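Bindow Draft Kit, one winter on
A review by Balakrishnan Bhat

I live in the kind of building where you can tell which way the wind is blowing by standing in the hall in your socks. There are five interior doors in my apartment and every one of them leaks air from somewhere, which is impressive when you consider that they only lead to each other. Last February my heating bill came to 133 dollars for two rooms and a hallway I don't even like. So I bought the Bindow, after reading far too many opinions about it, and now you get mine.

What you get for your money is a roll of foam strip, a bottom sweep that screws on, a second sweep that slides on, a packet of screws, and a leaflet folded so many times it could probably stop a draft on its own. Maes, who make the thing, also put in a little plastic scraper. The scraper is the best item in the box. I have since used it on a casserole dish, a windshield and a sticker my nephew put on the fridge.

The leaflet says the job takes twenty minutes per door. I believe that somewhere in the world there is a person who fits a sweep in twenty minutes, and I picture him as very calm, with a bench. I did the bedroom door in an hour and ten, and that included a break to look for the pencil I was holding in my mouth.

Let's take the foam first. It sticks well, provided you clean the frame beforehand, and the leaflet is bossy on this point and right. I skipped the cleaning on one side of the bathroom door to save time. That side came down in the second week and now lives on the bath mat. Everything I cleaned has stayed up through a full winter of slamming. The foam is supposed to squash down as the door closes, and it does, though for the first few days you have to lean on the door like you're hiding from somebody.

The slide-on sweep is the one on the front of the box, and it's the one I'd leave in there. It's two tubes joined by a strip of fabric that passes under the door. On bare floor it glides along nicely. On my hallway rug it gathers up the rug and takes it along for the ride, so that every trip to the bedroom ends with a small hill behind the door. Mine also picked up hair at a rate that made me worry about my own.

The screw-on sweep is much better. It's a plain strip with a rubber edge, it goes up and down with slotted holes so you can adjust it, and once it's set you forget about it. You need a drill, or a lot of patience and a bad screwdriver, which is what I had. Fit it slightly higher than seems sensible. I set mine to touch the floor exactly, and for a month the door made a noise like a seal being let down gently.

Did it work? My February bill this year was 82 dollars. I would love to hand all of that to Bindow, but the winter was milder and I also bought a very large sweater. What I can say is that the bedroom holds its warmth overnight now and the hall no longer whistles at three in the morning. I sleep better. I also can't hear the kitchen timer anymore, and I've had to make my peace with darker toast.

I did try the competition. The Stullo strip is cheaper and comes in brown only, and it smelled of tires until spring. Comilen sells a brush-type sweep that looks smarter than either, and if you have rugs everywhere I'd go with that one. The bristles slide over carpet without picking a fight. It costs nearly double, though, and you don't get a scraper.

A word on the reviews. When I ordered, the Bindow had 1,169 of them, and a good share of the one-star ones were from people who had put it on a door that opens over thick carpet. Measure the gap. Measure it at both ends too, as mine differed by the width of my thumb in a single doorway, and I'd been blaming the landlord for the wrong thing all this time.

Four stars from me, and I'd make it four and a half if they dropped the slide-on sweep and put in more foam. One roll does two doors and most of a third.
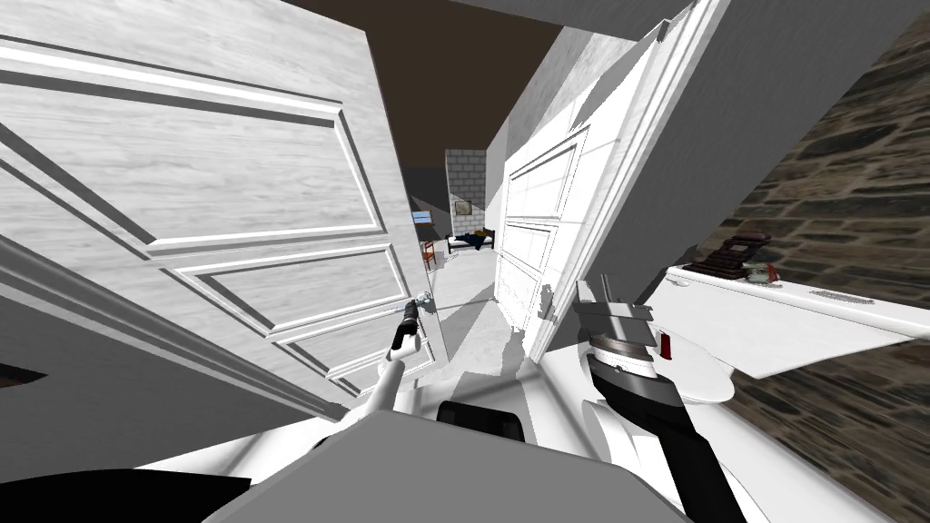
For the rest you'll need a second roll, and Maes won't sell you the foam by itself, so I am now the owner of two scrapers.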